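Why things have colours
Science pages for ages 8 to 11 – Groturham Learning Library
Page checked Mar 7, 2025

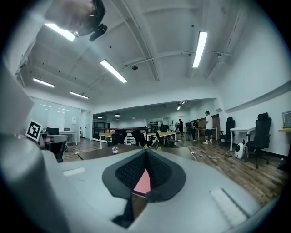

What light is made of

Light from the Sun looks white or slightly yellow. It is a mixture of many colours. When sunlight passes through raindrops, each colour bends by a slightly different amount, so the colours spread out and we see a rainbow.

Light travels as waves. The distance from the top of one wave to the top of the next is called the wavelength. Red light has a longer wavelength than blue light. Green is in between. All of these wavelengths are much too small to see with a ruler or a magnifying glass.

What happens when light hits an object

Some of the light is taken in by the object. This is called absorbing. Some of it bounces off. This is called reflecting. If the object is clear, like a window, most of the light goes straight through.

The colour you see depends on which part of the light reaches your eye.

Green objects reflect mostly green light and absorb much of the rest.
White objects reflect nearly all the colours together.
Black objects absorb nearly all the colours.
Grey objects reflect all the colours by a similar amount, but less than white objects do.
Pink objects reflect a lot of red light and a smaller amount of the other colours.

The light that is absorbed does not vanish. Its energy warms the object. A black path in August feels hotter under your feet than a white one next to it.

Pigments and dyes

A substance that gives a material its colour is called a pigment or a dye. A pigment is a fine powder that does not dissolve. It is mixed into paint or melted plastic and stays there as tiny grains. A dye dissolves, so it can soak into cloth.

Leaves have a natural pigment called chlorophyll. It absorbs red and blue light, and the plant uses that energy to make its food. Artificial grass has no chlorophyll. Its green comes from pigment added to the plastic before the blades are shaped.

How your eye sorts the colours

At the back of the eye is a thin layer called the retina. It contains two main kinds of cell for seeing. Rods work in dim light but cannot tell colours apart. Cones need brighter light, and most people have three types. Each type responds best to a different part of the rainbow. The brain compares the three signals and works out the colour.

This is why a red coat looks grey at night. There is too little light for the cones, so the rods do most of the work.

Try it: the Kurkton shade test

You need a sheet of white paper, a sheet of black paper, two ice cubes of the same size and a sunny windowsill.

1. Put both sheets side by side in the sun.
2. Wait 11 minutes.
3. Place one ice cube on each sheet.
4. Write down the time when each cube has melted.

Repeat the test with coloured paper. Keep the windowsill and the size of the ice cubes the same each time – otherwise the results cannot be compared.

Words to know

Absorb: to take in.
Reflect: to bounce back.
Retina: the layer at the back of the eye that detects light.
Wavelength: the distance from one wave top to the next.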